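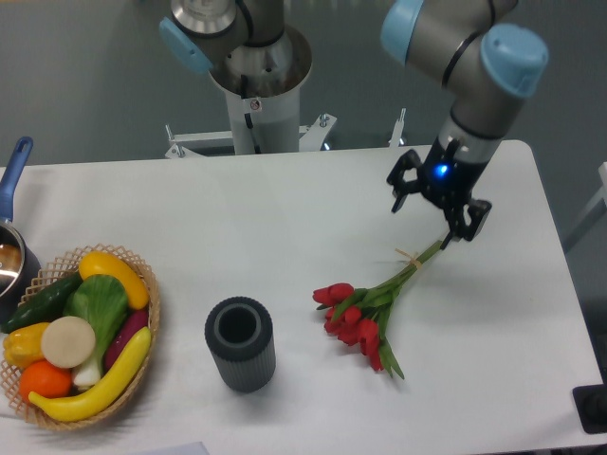

Grasp point for bundled stems: tie end or middle?
Forum: Manipulation / Data and Training

kalleck_tolera
Jun 12, 2025
We're training one policy for the flower-in-vase task and I'd like opinions on the grasp label. Right now all 400 demos go for the stems near the tie, gripper pointing down, bundle flat on a white table. Ribbed gray vase beside it, basket of fake produce and a saucepan left in as distractors. Amarachi Tijani wants to relabel for a grasp closer to the blooms. I want to keep the tie. Has anyone compared the two?

noeline_q
We compared them at Henare in December, with fake lilies. 100 trials each. Grasping near the tie gave us fewer dropped bundles. Grasping near the blooms gave us better control of the swing on the way up, but leaves got caught in the fingers a lot. I'd stay with the tie.

mdonnelly
I disagree with Noeline on this. If you hold the bundle by the cut ends, your fingers are where the vase opening needs to be. You either let go early and hope it drops in, or you hit the rim. The grasp has to be chosen for the insertion, and the pick is the easy half. 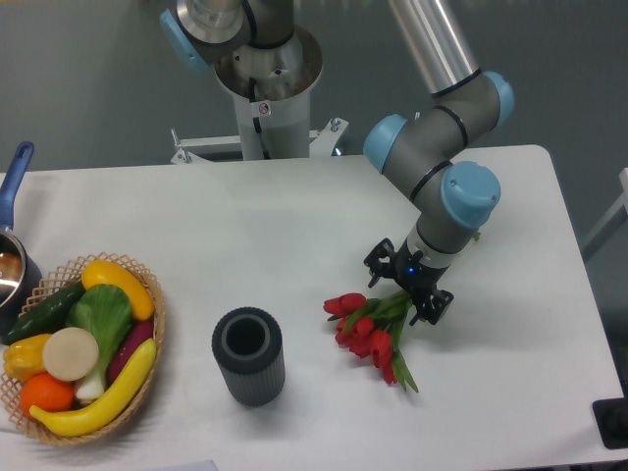
Reply from kalleck_tolera
Maxine, fair point on the rim. Our approach pose has the fingers spread over the stems, blooms pointing away from the gripper. So the bundle has to be turned over before the stems can go in, and the tie end is the part we're covering. Our demonstrators let go early. I had been counting those as clean.

tautahi_c
How are you scoring it? If pick and insertion are one success number you won't see any of this. We split ours at Sevadcombe and the pick looked fine while the insertion was terrible. Same policy, same checkpoint.

kalleck_tolera
One number. I'll split it. The log has 1513 approach segments counting retries, so there is enough to look at the pick alone.
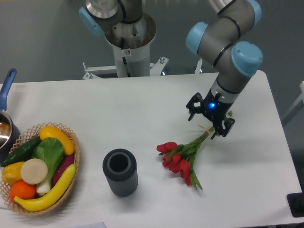 Most of the retries are at the approach, before the fingers close. The wrist goes down, stops over the stems, backs up and tries again. I think the thin stems and the leaves give it two targets and it can't settle on one.

noeline_q
That matches what we had. Label the tie itself as a keypoint and the hesitation should go down. Ours did.

mdonnelly
It will hesitate less and still hit the rim. Put the keypoint a hand's width toward the blooms from the tie. You keep the stems together and leave the ends free.

tautahi_c
+1 to Maxine's offset. Also move the vase between demos. If it stays in the middle of the table the policy will learn the spot and ignore the opening.

kalleck_tolera
OK. I'll relabel with the offset, keep the old labels as a baseline and run both for 2000 more steps from the same checkpoint. Vase position gets randomized in the next batch of demos. Will post the split scores in this thread.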